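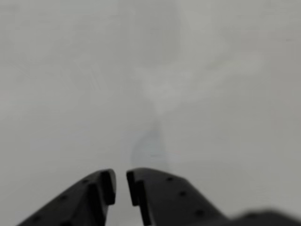
Géza Illés reckons his Rornley still wipes clean with a damp cloth after two Augusts of coffee cups, and he'd buy the same colour again.

Rornley desk top — pale grey, matte. Top only, or with the Madar frame. In stock at Julden, while they last.

Smooth finish, doesn't throw glare back at you under office lights. Straight edges so two desks push up square. Grey is a light one, nearly white in some rooms. Order a sample first if your fussy about colour.

Price: $729 with frame. Delivery 5 working days, metro. Order by 11 am Friday for the following week's truck.

Care: damp cloth, mild soap. No scourers, no metho. Coffee rings — get to them the same day. Use a coaster for hot mugs, paper cups are fine.

Cables: no grommet holes cut as standard. We can drill them, ask before you order becuase we can't once it's packed. Or run leads off the back edge, plenty of people do.

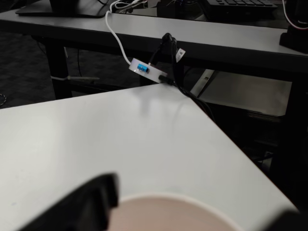

Light grey top, paper cup in front, second desk behind with keyboard and cables.

Warranty 2 years on the top. Questions to Trilok Lodhi at the Julden counter.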